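Workshop notebook, February
Terkbridge, back bench

Baxter relief, second week.

Clay head is down to the size we agreed and I still don't like the ears. Milagros says nobody will look at the ears of a swimming coach, they'll look at the whistle. She has a point, and I have spent two days on the whistle as well, which now looks like a small kettle.

Tia Haslam came in at 10 with the photographs from the club. She swam for Baxter for years and has opinions. The chin is wrong (agreed). The hair is "too organised" (agreed, will rough it up). He never smiled with his teeth on poolside, so the smile goes. That was the bit I was pleased with.

Lettering. The club has sent the wording again and it has grown. First version was 112 characters with spaces, the new one is 136. The extra ones are all "and diving". At the letter height we drew up, 136 will not go on the slab without either dropping a size or running into his collar. Drew it both ways on tracing paper. Smaller letters look mean, collar version looks as if he's being strangled by his own achievements. Milagros suggested cutting "much loved", on the grounds that they wouldn't be paying for a stone if he wasn't. I'll let her make that phone call.

Stone. Custar rang. The block we reserved has a vent running in from the left side, further than they thought, and they'd like us to take the one next to it. Same bed, slightly greener. Went over what that does to the layout:
- loses a bit of width on the left, so the shoulder has to come in
- thickness is fine
- colour is fine so long as it isn't put up beside the old foundation stone, where of course they want to put it

Said yes, subject to seeing it wetted down. Must take the spray bottle, theirs never works.

Fixings. Pool entrance wall is brick to shoulder height, then render over heaven knows what. Need someone to drill a test hole before I order the pins. Prorkby did the entrance when it was rebuilt, and should have drawings. Their office promised to look. Their office promised to look last month as well.

Tools. The half-inch claw chisel has lost 2 teeth and is now really a flat chisel with ambitions. Sent for regrinding with the two others. Dummy mallet is fine. Whoever has been using my good rasp on plaster, I can see the plaster.

Afternoon: took the smile out. It took 3 goes, and in the second he looked like a man hearing the price of a new boiler. Third is better. Mouth closed, slight pull at the left corner, as in Tia's photo from the county gala. Left it under damp cloth and plastic, and did not touch the ears.

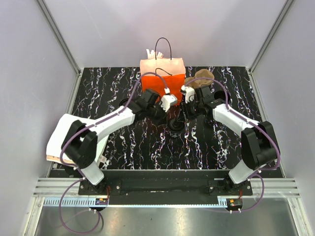
Still to do before the casting: deepen the line under the jaw, settle the collar, and get the final wording in writing from the club, with or without diving. Milagros is in first tomorrow and will check the clay hasn't cracked round the neck. If it has, leave it alone until I'm there and put the kettle on. The real one, by the sink.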